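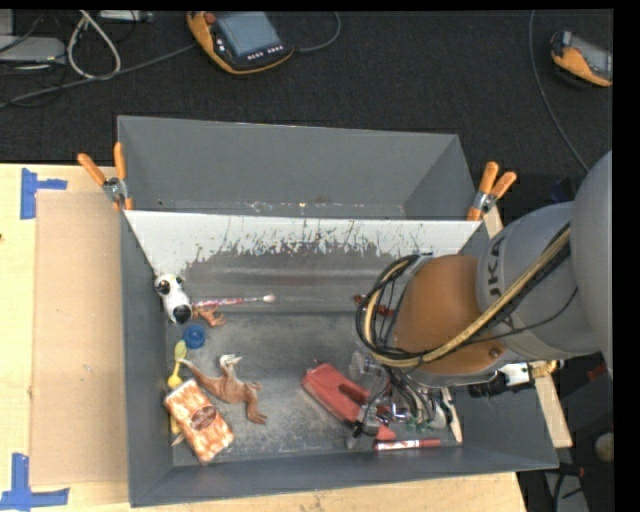 Pick bin in front, empty bin behind it, clamped where they meet.

Teaching bin-to-bin picks: lead the arm by hand or use a remote?

Posted by Said Hajji, 2/8/18

We have two gray bins back to back on a table. The job is to take mixed small items out of the front bin and drop them in the one behind. The items are toys, a packet, a marker-type tube, a brush and so on, and they land any which way. I want to record a person doing the picks through the robot and train from those recordings.

So far I have 16 recordings made by holding the wrist and leading the arm around. They replay fine in open space, but near the walls the path is jerky and the gripper scrapes the bin. The hose and cables at the wrist also pull against me when I turn it. Would a remote handle be better for this, or am I just bad at leading it? Also, how many recordings do I need before training is worth trying?

Fiona Menzies

Remote, for this kind of job. When you hold the wrist your own arm is in the way and you can't see down into the bin, so you feel for the wall and that goes into the recording. You are also recording the pull of the hose.

What worked for us at Brimgate was a small handle on the desk, with motion scaled down so that 4 inches of hand travel gave one inch at the gripper. It feels very slow at first. Practice for 15 minutes before you save anything, and throw away the first few.

A few other things:

Start every recording from the same pose above the bin. Ours was set by whoever was driving and we lost a week of work to it.

Go straight down, close, go straight up, then move across. If you cut the corner over the shared edge because you are in a hurry, the robot will learn to cut it too.

Long thin things like your brush should be taken near the middle. Flat packets are hard. We left ours out until the rest was going well.

On numbers, 16 is not enough for mixed items. We had 833 picks when we stopped, and it was usable well before that, but I didn't write down when. Shake up the bin between picks or you will get the same layout over and over.

Agnes Ritchie

I lead by hand and have no trouble. Check that the payload is set right for your gripper. If it's wrong the arm will sag or push up in free drive and you end up fighting it. Mine was wrong from November on and I blamed the cables.

Farhad Parsa

Tape down whatever is under the bins. Clamps hold them to each other but the pair can still creep on the table, and then your old recordings are all off by a bit.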